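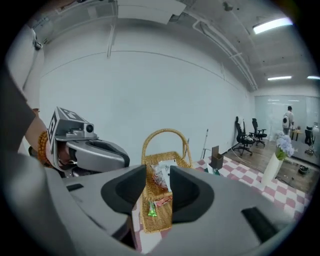

Gergely Hegedűs

My sister left me in charge of the basket for our aunt's birthday, and I want it on record that I took this seriously. I bought the candy on Tuesday. I bought the snacks at Sfeir, where they know me, and I got the good ones in the red and orange packet that Aunt Nuder says are bad for her and then finishes standing up in the kitchen.

The card was the hard part. I wrote three versions and they all sounded like a bank. In the end I had one printed at the copy place, stood it up inside the basket so she'd see it first, and tucked a pink wrapped thing near the front to fill the gap (a present from my cousin, who won't tell me what it is). One little green candy kept sliding over the rim. I put it back, it slid out again, and after a while I let it hang there, because it looked like it wanted to get to the party early!

Then my sister called.

"Did you put the checkered cloth down?"

"The pink one, yes."

"And the hydrangeas?"

"In the tall white vase, off to the right, like you said."

"Pale blue?"

"Very pale."

She went quiet, and I could hear her trying to find something I'd forgotten. We've been like this since we were kids, when she had a list for everything and I had 38 marbles in a sock.

"What about the mop?" she said.

I looked over at the wall, where a long pole was leaning for everyone to admire.

"What mop?" I said.

Aunt Nuder came at almost 6, an hour early, still in her coat. She walked right past the flowers and picked up the basket by its big arched handle, the way you'd pick up a cat that belonged to you. She read the card twice. She pulled off the green candy, unwrapped it and put it in her mouth.

"Who did this?" she asked.

"Both of us," I said, and on the phone in my hand my sister said, very clearly, "Thank you."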